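## 4. Results

### 4.1 Search times by contrast level

Residents of the two Rarnolham sites completed 400 search trials between them. In each trial the participant was given the name of a household item and asked to point to it in a furnished kitchen. Time was taken from the end of the spoken instruction to the moment the participant's finger came to rest. Trials in which the participant asked for the instruction again were kept in the analysis, and the clock was restarted after the second reading.

Items that differed clearly in lightness from the surface behind them were found sooner than items of matching lightness. The gap was present at both sites and at both times of day. It was widest in the evening sessions, when the kitchens were lit only by the ceiling fittings supplied by Berkex. Participants who reported cataract surgery in one or both eyes showed the same pattern as the rest of the group, although their times were more spread out.

Of the 400 trials, 69 ended without the item being found. Most of these involved white or cream items standing against white or cream surfaces. The remainder were spread across the other item groups, with no single item standing out. One bread bin was withdrawn after the first week, when staff at the Erito site noted that it had been moved between sessions – its trials are not counted in the totals given here.

### 4.2 The role of a single dark edge

Earlier work by our group (Visser and Swanepoel, unpublished report to the Van der Merwe Housing Trust) suggested that an item need not be dark all over to be found easily. A narrow band of color along an opening, a handle or a lid was often enough. The present data support that view. Pale items with one dark edge were found nearly as fast as items that were dark throughout, and faster than pale items with a printed pattern.

Participants often described these items by the edge alone. In the interviews that followed the sessions, several people spoke of "the ring" or "the stripe" and had to be prompted before they mentioned the body of the item. A resident at the Erito site said that she "went for the dark bit and worked out the rest after." Comments of this kind were coded separately by both authors, and differences were settled by discussion.

The position of the edge also mattered. Edges that faced the participant were of more use than edges turned to the side, where a round rim narrows to a thin oval and presents less colored area to the eye. The effect was small in the daytime sessions and should be tested again with a larger set of items. Figure 3 gives a rendered view of a side-facing edge among pale surfaces.

**Figure 3.** Computer rendering of a maroon rim, seen almost edge-on, on the right side of a white box-shaped object. The wall panel behind is pale gray-white.

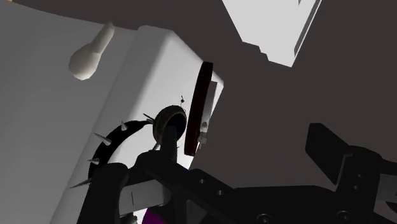

### 4.3 Limits of the study

Both sites were refitted within the same building program, and their kitchens share one layout. Participants were also familiar with the rooms before testing began. A third site with an older kitchen will be added in July, using the same instructions and the same item list.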